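Totwood Toy Library: The Play Kitchen, Piece by Piece
Gallery

Home > Gallery > Play Kitchen

The play kitchen is the most borrowed thing we own and the least returned complete. It went out 23 times last year and came back whole on 2 of them, which we are told by the Hondville branch is a good score. What follows is a tour of the current contents, so that borrowers can see what they are signing for and stop telling us there was never a whisk.

There was a whisk.

Everything listed can be borrowed as a set or in ones and twos. The loan period is three weeks. Fines are 40p and have never once been paid without a speech.

On the captions: they were written over several evenings by the same person, and the mood varies. Some of the older entries are waiting for new photographs and have only their captions for now.

The pans
Three sizes, one lid. The lid fits the middle pan and is regularly forced on to the other two by people old enough to know better.

The felt vegetables
Carrots, leeks, an aubergine. The peas were withdrawn after a difficult winter. The leeks have been washed so often that they are now closer in spirit to celery, and most customers under five accept them as such.

The fried egg
Popular beyond all reason. We have had requests for the fried egg alone, without pan, plate or toast, for the full three weeks.

The tea set
Lamptey pattern, blue rim, four cups and five saucers. The fifth saucer came from somewhere. If it is yours, please come and get it, and bring a cup.

The till
Strictly speaking this belongs to the shop set, but it has been living with the kitchen since December and we have stopped fighting it. The drawer opens with a ping. Parents may like to know that the ping cannot be turned down.

The bread
One loaf, sliced, held together with hook-and-loop. It makes a very satisfying ripping noise when cut, and is the reason the next item is always in such demand.

The chopping board and knife

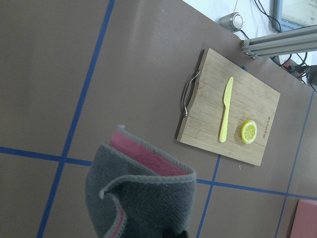 2 min read

The board is real bamboo, with a curved steel handle at one end, and it is a good deal smarter than anything in our own staff kitchen. The knife is pale yellow plastic with a rounded blade. Between them they have dealt with the loaf, the leeks and, if the reports are true, a birthday cake. Blue tape divides the tabletop into a grid, and the board makes short work of any boundary.

Please wipe the board and dry it standing up. It does not go in the dishwasher. The knife may go wherever it likes.

Still missing
The whisk, as mentioned. One oven glove, left hand. The smaller of the two Hukance jugs, last seen heading for a paddling pool.

To borrow any of these, quote set number 267 at the desk or leave a message on the answerphone, which is checked in the mornings. Returns go in the crate by the door, preferably in the bag they came in and preferably without sand.

More galleries: Wooden Railway / Dressing Up / Jigsaws (Complete) / Jigsaws (Other)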